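Keeping an Old Sliding Door on Its Track

The owner of Stelport Door and Gate has worked on sliding patio doors for most of a working life, first as a helper carrying glass and now as the person who answers the phone. The shop sits behind a tire store in Hamada and does repairs only. We talked in the front office in the late morning, between calls, about rollers, tracks and why so many people live with a door they have to open with two hands.

Most of the calls start the same way, the owner told us. The customer says the door is stuck and asks for a price on a new one.

"I ask them how long it's been hard to move. They'll say a month. Then I get there and there's a groove worn in the track you could lay a pencil in. That took years."

The part that fails is nearly always the roller. A typical patio door rides on two of them, one at each bottom corner, set up inside the frame where they can't be seen. Each has a wheel and a small bearing. Dirt and pet hair get wound around the axle, the wheel stops turning, and from then on the door is being dragged.

"A wheel that doesn't turn gets a flat spot. Once it's flat it will never roll right again, I don't care what you spray on it."

Spray was a subject the owner came back to more than once. Household oil in the track is the most common home remedy the shop sees, and it makes the job longer. The oil holds grit, the grit packs down into a paste, and the technician has to scrape it out before the track can even be looked at.

"Vacuum it. Use a stiff brush and a rag with a little dish soap. If you want to put something on afterward, use dry silicone, and not much of it. Wipe off what you can see."

We asked how a homeowner can tell a dirty track from a bad roller. The owner said to clean the track first and then slide the door slowly with one hand. If it rumbles evenly along the whole length, the rollers are likely worn. If it catches in one place every time, look at the track there for a dent. Dents usually come from something being dropped on the rail or from furniture being moved across it.

There is also an adjustment screw, which many people don't know they have. It is at the bottom edge of the panel, on the side or on the end, often under a plastic plug. Turning it raises or lowers that corner.

"Half a turn, then try the door. Half a turn more. People crank it all the way and then the lock doesn't meet the strike and they think they broke the lock."

A door that is out of level will show it at the jamb. Close it until there is a finger of space left and look at the gap from top to bottom. It should be the same width all the way. If it is wider at the top, the corner on the lock side needs to come down or the other one needs to come up.

When rollers do have to be replaced, the panel has to come out, and this is where the owner would like people to stop and call somebody. A glass panel is heavy and it does not give any warning. The shop sends two people on every roller job. On one house call in Harkivell the customer had already lifted the panel out alone and could not get it back in, and it had been leaning on the deck rail overnight.

"The raccoons didn't bother it, so that was lucky."

The price at Stelport for a pair of rollers in a standard door is $300, which covers the parts, the cleaning and the adjustment. A new stainless cap over a worn track adds $89. The cap is a thin strip that snaps over the old rail and gives the wheel a fresh surface. It doesn't work on every door. If the rail is bent over or cracked through, it has to be cut out, and by then the owner will tell a customer to get a quote for a new door as well and compare.

"I've told people to go buy a door. It's not good business for me but I have to drive around this town."

Matching the parts takes the most time. There are hundreds of roller housings that look alike and differ by the width of a coin. The shop keeps old ones in drawers, labeled by hand, and a customer who brings in a worn roller can usually have it matched at the counter. For doors whose maker has gone out of business, the technicians will sometimes fit a new wheel into the old housing.

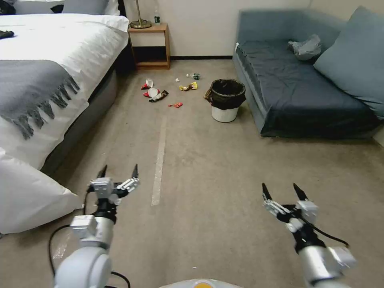
SKORKUSNESS, June

The shop's biggest job so far this year is in this town, at a hotel where the rooms have sliding doors to the balconies. Salt air is hard on steel rollers, and the owner switched the whole building to stainless ones with sealed bearings. The bill for the first set of rooms came to $1,160, and the rest are being done as rooms come open.

"With a hotel you work between checkout and check-in. You put down a drop cloth, you take the panel out, you don't set a tool on the bed."

Hotel doors get rougher treatment than doors at home, the owner said. Guests don't know the door, so they pull hard. They leave it unlocked and half open in the wind. Sand comes in on shoes and goes straight into the track. The advice to the housekeeping staff was to run the vacuum nozzle down the track every time they do the carpet.

The same habit would help at home, though once a month is enough for most houses. The owner also suggested checking the weep holes, the small slots on the outside of the bottom frame that let rain drain away. When they clog, water sits in the track and the rollers rust from below. A piece of stiff wire or a cotton swab clears them.

Locks were the last thing we asked about. A latch that has to be jiggled is usually fine, in the owner's view, and the trouble is the height of the door. Get the rollers right first and try the lock again before ordering a new one. The same goes for a screen door that jumps its rail, which has small rollers of its own and is light enough for most people to take down themselves.

"Just mark which side was up. They go back in upside down all the time, and then I get the call."

Stelport Door and Gate takes walk-ins at the parts counter until 4 p.m. The shop is at 1101 Mill Road in Hamada, and the entrance is around the back.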